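How to Sort Magazines and Loose Papers into a Divided Desktop Box

By Jadwiga Chmielewska
Updated Thursday, September 3, 2026

A clear box with upright dividers keeps magazines standing and lets you see the covers from the side. The same box will take letters, manuals and printed sheets if you give each type its own section. Allow one evening for a normal household pile. Mine had 109 items in it and took a little longer than that.

What you need

A divided box, open at the top
A clear table
A soft cloth
A pencil and a few slips of paper
A bag for recycling

Before you start

Measure the depth of one section and the height of your tallest magazine. Most magazines are taller than the box, and that is fine as long as at least half of the cover is supported. Large art and fashion titles need more support than that or they will bend over the front wall within a few weeks.

Wipe the box with a barely damp cloth and let it dry. Don't use window cleaner on clear plastic. Some of them leave it cloudy.

Take everything out of the sections, including the small stuff. Lids, coins and rubber bands collect at the bottom and keep papers from sitting flat.

Step 1. Make the first piles

Put the box at the far side of the table, toward one corner, and leave the middle free for sorting. Work through the pile from the top and make four stacks: magazines, letters and bills, manuals, and single sheets. Don't read anything yet.

Step 2. Cut the piles down

Go through the magazines first. Keep the current issue, anything you have marked, and anything you could not easily replace. I keep 8 at a time on the desk and the rest go on a shelf in the hall. If you only want one article, cut it out and put it with the single sheets.

Bills that are paid go in the household file. Manuals for things you no longer own can be recycled.

Step 3. Check for papers inside

Hold each magazine upright by both sides and look along the top edge. Subscription forms, receipts and folded letters often stick up over the cover. Pull them out now and add them to the right stack. A loose sheet left next to a magazine will curl over and make the section look full before it is.

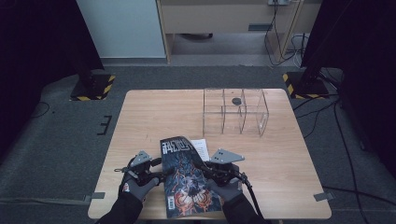
Magazines in other languages can go in with the others. My brother-in-law Wojciech Grabowska files his by size, with the tall ones in back, and doesn't separate them by title at all. If you do want them by title, write it on a slip of paper in pencil and tuck the slip in front of the first issue.

Step 4. Load the box

Start with the back sections and the tallest items. Lower each magazine in with the spine facing the side you will reach from. Fill a section until the magazines stand without leaning, then stop. You should be able to pull one out with two fingers.

Put letters and single sheets in the front sections. Sheets slump on their own, so slide a piece of stiff card in behind them.

Step 5. Keep it going

When a new issue comes in, take an old one out. Check the front sections once a month. I do mine in the first week, when the bills arrive.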